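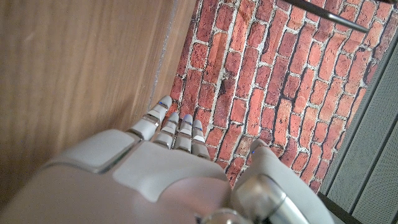
Elsie Mellor wrote to ask whether the review set still counts free samples as purchases. It did until January. They now have their own column.

Home | Data | Files | Licence

Varside Kitchen Reviews

1 min read

Contents: 977 short reviews of peelers, tin openers and graters, 170 of them for the Yimyam peeler.

Fields: product, stars, review text, free_sample (yes/no).

Known gaps: 19 reviews have no star rating. Spelling is left as written.

Contact: Mahtab Mahmoudi

Updated Fri 30 July

3 comments | 19 shares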